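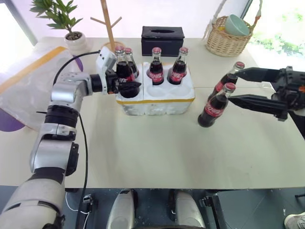 Six glass bottles of Coca-Cola and a foam carrier.

Glass bottle returns are coming back to Kedelside in December

If you grew up anywhere near Kedelside you probably remember hauling empties back to the corner store for pocket change. I sure do. My brother and I used to fight over who got to carry the last one in, and whoever lost had to hold the dog. Well, dig out your old tote bags, because the town council voted last night to bring the whole thing back, starting in December!

The short version goes like this. You buy a drink in a glass bottle at one of the stores that signed up, you pay 15 cents extra at the register, and you get the 15 cents back when you return the bottle in one piece. It doesn't matter what was in it. Soda, sparkling water, iced tea, they all count, as long as the bottle is glass and the store sells that kind. Wine and beer bottles are out for now (there was some groaning from the back rows about that, and I may have been part of it).

I sat through the entire meeting, which ran long thanks to a very heated discussion of the parking spots behind the library. Bottles didn't come up until close to nine at night. By then half the chairs had emptied out, but the people who stayed had plenty to say.

Uchenna Ekpo, who owns the Sarkar grocery on the hill, was the first to the microphone. She's been running her own small version since spring, with a handwritten sign and a couple of crates by the door, and she told the council she took in 1000 bottles over the summer. "People want to do it," she said. "They just want to be told where to put them." She also asked for a pickup more than once a week, and got a promise of two. I've been in her store on a Saturday in July and I can tell you those crates get in the way fast.

The washing will be done over in Sistholm, at the old dairy building by the rail line. It has been sitting there for years with the machines under tarps, and I had figured it was headed for apartments like everything else. A small outfit called Brorar has taken the lease and says it can get the line running again with a bit of new plumbing. They're planning on 2000 bottles a day once it's all going, though the first weeks will be a lot slower than that. Clean bottles then go back to whichever bottlers will take them, and the ones that won't get refilled are crushed and sold as glass.
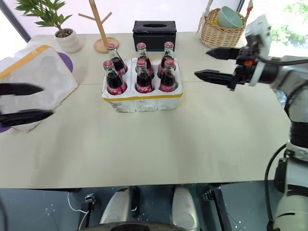

The part I liked best is the carrier loan. Anybody with a Kedelside address can pick up a carrier at the library desk, free, and keep it as long as they want. The town has ordered 200 to start, and my guess is they'll be gone by lunch on the first day. You don't need one to return bottles. A box or a bag is fine, but I've carried glass home in a paper bag in the rain exactly once and that was enough for me.

Not everybody was thrilled. Yesenia Giraldo runs the lunch counter across from the bus station, and she said she has no room for anyone's sticky empties, thank you very much. Fair point! Her kitchen is the size of my closet. The council changed the wording on the spot so that places with just a few tables can sell glass bottles without having to take them back, provided they hang up a card with the nearest return spot on it. She seemed okay with that, or at least she sat down.

There was a longer back-and-forth over who pays for breakage, and I'll be straight with you, I lost the thread somewhere in the middle. What I got from the clerk afterward is that a chipped bottle earns you nothing, a bottle that breaks after it's been handed in is the washer's problem, and caps should stay home with your metal recycling. Labels can stay on. Please rinse them out, though – the clerk said that part twice.

The vote was five to two. Both of the no votes said they'd rather see the money go to the sidewalks on the east side, and having turned my ankle over there last winter I can't say they're wrong.

A list of stores will be up at town hall and at the library before the start date. So far it's Sarkar, both gas stations on the main road and the pharmacy, with a few others still thinking it over. If you run a shop and want in, the form is at the clerk's window and it's a single page. The council will look at the numbers again in spring, and the parking spots behind the library, I'm sorry to say, are on the agenda again next month.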